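Cliridmont Home Forum > Table linens and centerpieces
Fold creases in a printed tablecloth, and is a big vase too much?

florus_and_fern
Posted 12/13/22
OK so I finally gave in and bought the strawberry tablecloth. White background, strawberries and red flowers and little yellow flowers all over it. I've wanted one since November and my sister-in-law talked me out of it twice. It came folded up small and the creases are driving me nuts. The tag says cotton blend, wash warm, and that's it, nothing about ironing. Do I iron right over the print? The table is oval and 70 inches long, if that matters.
Also I have a tall vase of red berry branches in there and I'm starting to wonder if it fights with the cloth.

pikach22
Iron it from the back, medium heat, while it's still damp from the wash. I've done mine that way for years and the red is as bright as ever. Don't iron it on the table!! I did that once on my mom's and left a cloudy patch in the varnish. Still hear about it at Thanksgiving.

mossyporch
I wouldn't iron at all. Put it on the table, mist it with a spray bottle, smooth it with your hands and go to bed. In the morning most of it is gone. Life's too short for tablecloth ironing.

pikach22
Most of it, sure, but the hard center fold never goes with misting. Mine didn't anyway. And now you've got a damp cloth sitting on your tabletop all night.

mossyporch
Use less water then? I said mist, I didn't say hose it down lol

trinhkitchen
Trịnh here (the forum ate my accent mark when I signed up). I'm with pikach on the iron but I want to talk about the vase. Patterned cloth plus a big arrangement is a lot for one table. I'd do something low and green, or move the berries to a sideboard and leave the cloth alone. When people sit down they want to see each other.

florus_and_fern
See, I was afraid somebody would say that. We're only four people most nights and the vase goes at the far end, so it isn't between anybody. And it's red on red, so I figured it sort of goes? The pink flowers on the vase are the part I go back and forth on.

gravelroadgal
Keep the berries! A plain cloth with a plain vase is what everybody has. My one complaint would be tissue boxes on dining tables, which I will never understand, but my husband has allergies so guess what's on mine.

trinhkitchen
Fine, I'm outvoted. I still say try it for a week with nothing on top and see if you miss it.

florus_and_fern
Haven't washed or ironed yet, so creases and all, don't judge. The tissue box stays, gravelroadgal, sorry — it's the beaded one and I love it.
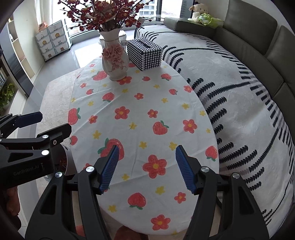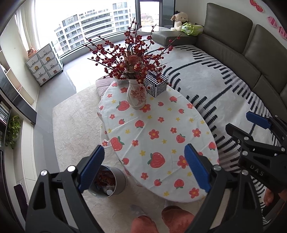

bluecrock339
What do you do about a tablecloth that keeps sliding around on a smooth tabletop?

pikach22
Get a felt-backed table pad, or the thin rubbery mesh they sell for under rugs, and trim it a couple of inches smaller than the top so it doesn't peek out. On an oval, trace the table onto newspaper first and cut from that. Check that whatever you buy is safe for your finish, because some of the cheap mesh can stick if it sits there all summer.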